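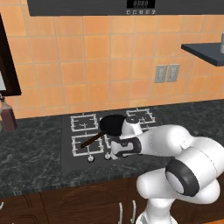 Kitchen hood, tiled wall and worktop

Tarnanance Kitchen Degreaser Concentrate
Refill pouch and starter bottle

Tarnanance is a concentrated degreaser for hard kitchen surfaces. One capful in a bottle of warm water is enough for daily wiping of hobs, tiles and worktops. For baked-on fat, use it stronger – up to four capfuls – and leave it for a few minutes before rinsing.

The cleaning agents come from sugar and coconut oil. There is no chlorine, no phosphate and no added colour. The scent is a small amount of lemon peel oil. If you prefer none at all, order the Stirkska version, made to the same recipe with the peel oil left out.

How to use
Fill the spray bottle with warm water to the line, then add the concentrate. Doing it the other way round makes a lot of foam. Turn the bottle over twice to mix. Spray on to a damp cloth for light marks, or straight on to the surface for heavier ones. Rinse anything that food will touch.

Grease filters can be soaked in a sink of hot water with six capfuls. Leave for 28 minutes, brush gently and rinse. Check the maker's instructions first if your filters are aluminium, as long soaking can dull them.

Do not use on unsealed stone, waxed wood or hot surfaces. On polished granite, test a small patch near the wall and dry it with a soft cloth.

Sizes and prices
Starter bottle with one measure of concentrate: £4.52
Refill pouch, makes 28 bottles: £16.71
Trade can, makes 237 bottles: £94.00
Empty spray bottle, with trigger: £2.37

Pouches can be sent back to us in the prepaid envelope. We wash and refill them where we can. Triggers are sold separately too, so a worn one doesn't mean a new bottle.

What changed in the new recipe
The recipe was revised on 17 September 2018. The old one left a faint film on dark hobs in hard water areas, and we had letters about it. Ottó Bárány reworked the rinse agent and the batch was tried in 52 homes before it went on sale. Pouches with a green stripe are the new recipe. Older stock is still safe to use and can be mixed with the new – just rinse a little more.

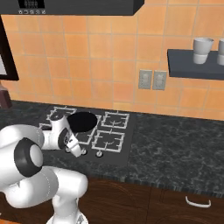

Dede Yakubu writes: I've had the green stripe pouch for two months and the film has gone, even with our water. I use half a capful now for everyday wiping and it still shifts oil. My only grumble is the cap, which drips down the side when you pour.

We have passed the point about the cap to our supplier, Brakari. A pouring spout should be fitted to all pouches from November. If you would like one sooner, add it to your order and we will send it without charge.

Storage and safety
Keep out of reach of children. Store upright, away from frost. The concentrate may turn cloudy in a cold cupboard and will clear again at room temperature. If it gets in your eyes, rinse with plenty of water and seek advice if soreness lasts. Use a mixed bottle within three months.

Product code: 671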